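Microwave on shared kitchen circuit keeps tripping the breaker - wiring fault or load?

Posted in Electrical and Appliances
Apr 11, 2018

Annick Perrin
Member

I have an older unit with a single kitchen circuit feeding the counter outlets. The panel is labelled Arnano and the breaker for this circuit is rated at 15 A. Since February the breaker has tripped nine times, always with the microwave running.

What I have checked so far:

Microwave alone on the left outlet: no trip in seven tests, full power, a litre of water each time.
Microwave plus kettle on the right outlet: trips after almost 3 minutes.
Microwave plus toaster: trips, but slower.
Kettle alone: fine.

The microwave is a Davora countertop model. The plate on the back gives input as 1450 W, although the box said 900 W, which confused me. The kettle is 1500 W. The breaker handle is not hot to the touch and the outlet covers are not discoloured.

Two things I would like to know. Is this just overload, or is the breaker worn? And can I swap it for a 20 A one? A neighbour did this and has had no trouble.

Cillian Ó Súilleabháin
Regular contributor

Overload. The numbers on the two plates settle it.

The 900 W on the box is cooking output. The 1450 W on the plate is what the oven draws from the wall. The difference is lost as heat in the transformer and magnetron, plus the fan, lamp and turntable motor. Always use the input figure for circuit work.

At 120 V:
Microwave: 1450 / 120 = 12.1 A
Kettle: 1500 / 120 = 12.5 A
Total: 24.6 A on a 15 A breaker

A thermal-magnetic breaker does not open the moment you pass its rating. The thermal part is a bimetal strip that needs time to bend. At a bit over one and a half times the rating, a delay in minutes is normal behaviour. The toaster draws less than your kettle, I assume, so the trip takes longer. Your breaker is following its curve.

Do not fit a 20 A breaker. The breaker protects the cable in the wall, and a 15 A circuit is normally wired in 14 gauge copper. Check nothing yourself inside the panel. The proper fix is a second circuit for the microwave, run by a licensed electrician under permit. Until then, use one heating appliance at a time on that circuit.

Also look at where the oven stands. It needs clearance for its vents (the manual gives the distances, mine asks for more at the top than at the sides) and room in front so the door can open fully without hitting anything. Poor venting will not cause your trips, but it can make the oven's own thermal cut-out operate, and people often mix up the two faults. If the breaker has tripped, the outlet is dead. If the cut-out has opened, the outlet is still live.

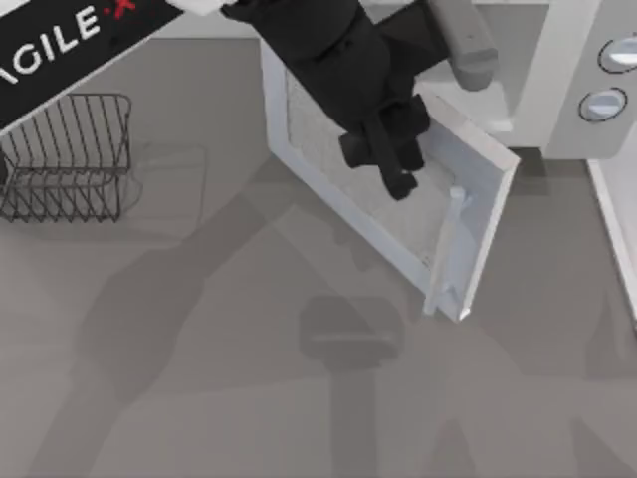 White microwave with its door open, dark wire dish rack to the left (render)

A power bar will not help either. It feeds from the same circuit and adds another connection that can get warm.

Mac Carthaigh
New member

had the same thing, bought a Gritix plug-in meter and it showed the microwave pulling more than I expected. moved the kettle to the dining room outlet, which is on another breaker in my place, and no trips after that. check your panel list first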